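Why is bamboo in such a hurry?

Bamboo looks like a tree and gets used like a tree, but it's a grass. It is a cousin of the stuff you are told to mow. Some kinds can grow 40 centimetres in a single day, a speed you have never once shown when putting on your shoes.

The trick is in the stem. Bamboo is hollow between its joints, and every section stretches at the same time, like a telescope being pulled open.

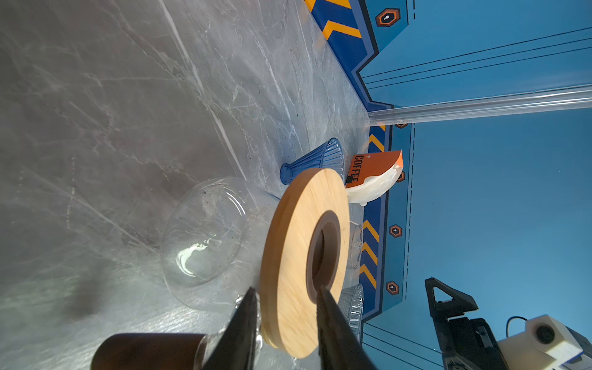
A bamboo ring. Look for the fine lines of the grain.

Those lines come from tough fibres that run along the stem. They carry the load when the wind blows, so the plant bends, grumbles and stands up again.

Bamboo never gets fatter as it ages, either. A shoot comes out of the ground as wide as it will ever be. Grandparents may find this annoying.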